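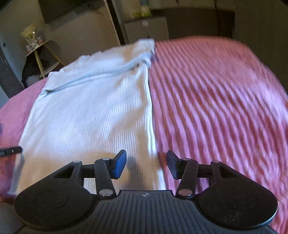 Members' Forum: Subscriptions and Samples
Thread: Changes to the Itwood quarterly skincare box

Posted by K_Nikolaidis (Moderator)
25 March 2021

Members are advised that Itwood has written to subscribers regarding its quarterly skincare box. With effect from the April delivery, the box will contain 4 full-size products in place of the present mixture of full-size products and sachets. The price is unchanged. Subscribers who wish to leave before the new terms apply must give notice through their account page, and notice sent by email will not be accepted.

Members are invited to record their views below. Please keep to the subject of the box and its contents. Questions about refunds belong in the Orders and Payments section.

Krešimir Nikolaidis

Reply from harbourlane

Thank you for the notice. I have subscribed for 2 years and I regret this decision. The sachets were the part of the box I used most. My skin reacts to many face creams, and a sachet allowed me to test a product on the inside of my arm for several days before putting it anywhere near my face. A full-size jar that I cannot use is of no value to me, however generous it may look on the list of contents.

I would also ask whether the Kever night balm will remain. It was the reason I joined.

Reply from Mrs_Penhallow

I must respectfully disagree with the previous member. The sachets were wasteful. Most held enough for a single application, and it is not possible to form a fair opinion of a moisturiser after one evening. I kept mine in a drawer and in the end disposed of the greater part of them unopened. Four products in proper sizes is, in my view, what subscribers have been paying for all along.

Reply from harbourlane

I do not dispute that some sachets were too small. The answer to that is a larger sachet. A 10 ml tube would have satisfied both of us.

Reply from tallowandrose

May I raise the matter of fragrance? The last box included the Atanasov rose cleanser, which is very strongly scented, and nothing on the outer card said so. If the products are now to be full size, the profile questions on the account page need to be improved. At present one may choose "dry", "oily" or "combination" and nothing further. I wrote to Itwood on this point and received a standard reply thanking me for my interest.

Reply from K_Nikolaidis (Moderator)

In answer to harbourlane: the letter to subscribers does not name the products for April. It states only that the box will include "a cleanser, a treatment and two items of care". Whether the Kever balm is among them is not known to the moderators.

In answer to tallowandrose: the letter makes no mention of changes to the profile questions. Members who have concerns about scent may wish to put them in writing again, quoting their subscriber number.

Reply from quietbasin

I moved from Itwood to the Trondevar box last year and can offer a comparison. Trondevar sends fewer items but publishes the contents before the payment date, with the full list of ingredients, and a subscriber may skip any box without charge. The packaging is plain and the choice of brands is narrower. I have found the cleansing oil very good and the hand cream rather ordinary.

Reply from Mrs_Penhallow

With respect, part of the pleasure is in not knowing. If I wished to read a list and choose, I would go to a shop.

Reply from quietbasin

That is a fair position for a person without allergies. The contents page may be left unread by those who prefer a surprise.

Reply from dunmere_k

For the record, the earlier thread on this box reached some 400 replies and the same two opinions were expressed throughout. I intend to keep my subscription for the April delivery and decide afterwards. Could those who receive the box please post the ingredients of each item, copied in full from the carton?

Reply from tallowandrose

I shall be glad to do so for mine, and will mark clearly anything that is scented.

Reply from K_Nikolaidis (Moderator)

A separate thread will be opened for the April contents. Please post ingredient lists there. This thread remains open for comments on the new terms.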